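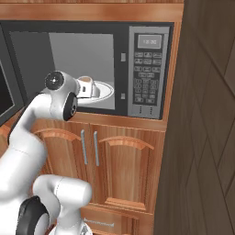
A Robot, a Microwave and One Mug: Uleck Shares New Results on Kitchen Chores in Simulation

Hi everyone, Karla Xolalpa here from the research side of Uleck. I get to write this release myself this August, which means you get it in my words, and I'm going to talk about coffee a lot. Sorry in advance!

We're releasing Grasari, our method for teaching a robot arm to do chores that come in several stages. The one we picked to show it off is fetching a mug from a microwave. It sounds like nothing. You do it half asleep. For an arm it's a pile of small problems stuck together – get to the appliance, deal with the door, reach into a tight box, take hold of a mug full of coffee, and bring it back out without tipping it.

Everything in this release happened in simulation. Our kitchens are rendered, and so is the coffee. I say this early because a reporter once asked me what brand we use.

So what's new? Most of the earlier policies we trained in-house treated a chore as one long run. If the arm got the door wrong, the rest of the attempt was pretty much wasted, and we learned very little from it. Grasari breaks the run into stages by itself, and it lets the arm go back to the start of a stage and try again from there. We don't label the stages by hand. The method finds them by looking for the places where the arm's contact with things changes, like the moment fingers meet a mug.

My colleague Yesenia Galindo wrote that part, and she spent a good chunk of the spring on the inside of the microwave alone. The cavity is narrow, the walls are close to the wrist, and the fingers have to come in from the side to get at the cup on the plate. "I used to dream about that turntable," she told me. "The policy kept finding ways to bump the back wall that I didn't know existed." 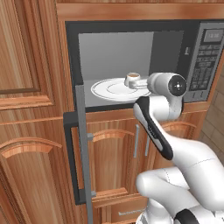 Uleck Research News – Page 2

Now the numbers, which I know some of you skipped straight to. We ran 3727 attempts with the finished policy, each with the mug starting in a slightly different spot. Our older policy got through the whole chore in 1706 of the same 3727 starts. Grasari beat it in every one of our 60 kitchen layouts, and the full table for both is in the paper, layout by layout, including the ones where we still look bad.

And there are some of those! Layouts with deep cabinets to the side give the elbow very little room, and the arm sometimes picks a path it can't finish. Liquid is another weak spot. We score a carry by how far the mug tilts, and we don't model splashing, so please don't read our result as a promise about your carpet. We also haven't moved any of this onto a physical arm yet. That's the next job, and I'd guess it will humble us.

The carry was my favorite stage to work on. Once the mug is out of the microwave, there's a whole room to deal with, and the arm has to keep the cup level as it swings past a counter corner. We tried two ways of doing it. One held the gripper at a fixed angle the whole time, the other let the policy correct as it went. The second one won easily, and I lost a bet with Yesenia over it.
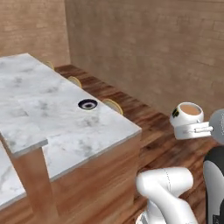

What You Can Get, and Where to Write

The paper, the training code and all 60 layouts go up together on the Uleck site under the name Aryee, our collection of kitchen tasks. You'll need Boltska, our simulator, version 2 or later. Older versions will load the cabinets but the door hinges go strange.

If you write about robots, or you teach and want the mug chore for a class, send a note to our press desk and ask for me or Yesenia. Mornings before 10 are best for calls. We can share longer clips of full attempts too, failures included – Yesenia has a folder of them and she's very proud of it.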